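Speaker notes -- "Writing the notice yourself"
Evening talk, 8th July, library meeting room. Keep to time, leave plenty for questions.

Start without the slides. Say hello, say where the tea is, then go straight into the story of Dad's notice. I wrote it at the kitchen table at one in the morning and I spelled his middle name wrong. My aunt rang before breakfast. (Pause here, people usually laugh, and a few of them look like they've done the same thing.)

So -- why I'm up here. I've written or helped with 64 death notices and obituaries now, mostly for families in our district, and I still get nervous over every one. I'm not a funeral director and I'm not a journalist. I used to do the parish newsletter and it grew from there.

First point: notice or obituary? People use the words as if they're the same. The notice is the short one, the paid one, with the name, the date and the service details. The obituary is the life. You can do one, or both, and you don't have to do them in the same week. I tell families to get the notice out and then breathe.

Ask the room: who's paid by the line before? Tell them about the Simões family, who had 700 words ready and a quote that made them all sit down. We got it to 62 words for the paper and put the long version in the service booklet. Everybody was happier, and the cousins overseas got the long one by email.

Second point: check the facts with two people. Dates of birth are worse than you'd think, especially for anyone who put their age up to enlist or down to marry. Look at the certificate. Maiden names, the order of the children, which grandchildren spell it with a y. Read the list of survivors out loud over the phone to somebody in the family, slowly.

Step-families -- don't skip this bit even if I'm running late. Ask early who is to be named and how. I once had "partner" and "friend" both crossed out by different hands on the same draft. I don't have a rule for it. I just ask, and then I ask who gets the final say.

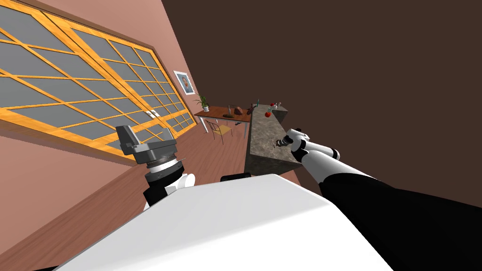 Slide 6: two arms, one pointing up towards the window

Third point: put something in that only fits that person. "Loved her garden" could be anyone. "Grew sweet peas up the old clothes line at Dillus and gave them to the bus driver" is her. You want one or two of those, no more. The best ones come when you ask what was in their pockets, or what they said when they lost at cards.

Read out the Astero one here (printed copy in the folder, large type). He worked the ferry out there until he retired and kept his cap on a nail by the phone. Go slowly on the last line, I rushed it in April.

Humour. Yes, if they were funny. Have somebody outside the family read it first, though, as grief makes everything seem either hilarious or unbearable.

Safety, quickly. Leave out the home address and the full birth date in anything going online. And if the house will be empty during the service, ask a neighbour to sit in it. It's a rotten thing to have to think about.

Writing your own: a woman who turned 90 last year brought me hers in a Doteck biscuit tin, with three versions in it and a note saying which of her sons wasn't allowed to edit. Mention I've started mine. It's terrible so far.

Hand out the question sheets now, NOT earlier, or they'll all read instead of listening. Pencils are in the blue bag. Then questions, and remember to repeat each one for the people up the back.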